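Workshop news

Teaching by hand at Flendwood

May 26, 2021

The Flendwood bench has moved on from picking up blocks. For the past 14 working days the team has been teaching the two-armed robot to handle small parts on a peg board, with an operator steering both arms by remote control and every movement being recorded.

The operator wears a pair of gloves and watches through the robot's head camera. Each run covers one part and one place on the board. A run is kept if the part ends up where it should, and short pauses are left in. Runs where the operator changes their mind halfway are thrown out. By the end of last week the team had kept 385 runs, against a target of 1000.

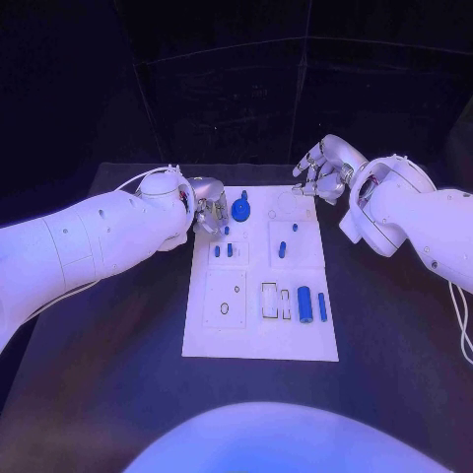

What has been learned so far

The blue parts look much alike in colour, so the robot has to go by shape and size. The short pegs are the hardest to record. There is little to hold, and the operator can't feel the grip through the gloves. Thicker parts go more quickly.

New operators need up to 40 practice runs before theirs are added to the set. Most start by moving too fast. We now ask them to bring the hand in slowly, stop over the part, and only then close the fingers.

The Plorkard site will start on the same board once its gloves have been set up. Its runs will be stored separately until the two sets have been compared.

Related items
Akano gloves: notes on fitting and set-up
Guiding an arm by hand: first tests at Plorkard
Rahman store room: new opening hours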